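Ticket 725 – Left gripper stops reporting during visitor demo
Status: open, waiting on Nitidside
Site: Promthorpe demo room

Hi again! So we had our open day on 20th January and the handheld gripper station was easily the most popular thing in the building, which made it extra annoying when the left unit went quiet. The right one never missed a beat. Left drops out, comes back when I replug it, then drops again (I timed one gap at 13 seconds while a school group watched me smile).

What I tried: swapped the two cables at the hub, and the fault stayed with the left unit. Restarted the Flato software. Same thing. The task was the hanging one, with the mint-green spatula on the steel stand, one gripper in each hand.

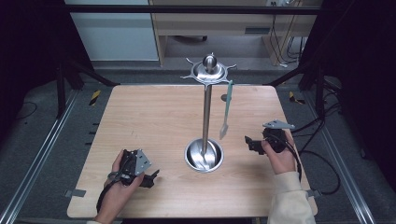
Page last changed: 20th January, 17:40

You asked about strain on the cable. The left one loops down past the wrist, and I do wonder if it's getting pulled when people reach in low for the base – visitors reach a lot lower than we do! I had a tall guest go through the whole thing without one dropout, then lost it twice with the next person.

Log is attached, the errors start at line 235. Could you send a spare left cable before the Voß visit? I'll leave the table set up as it is until I hear from you.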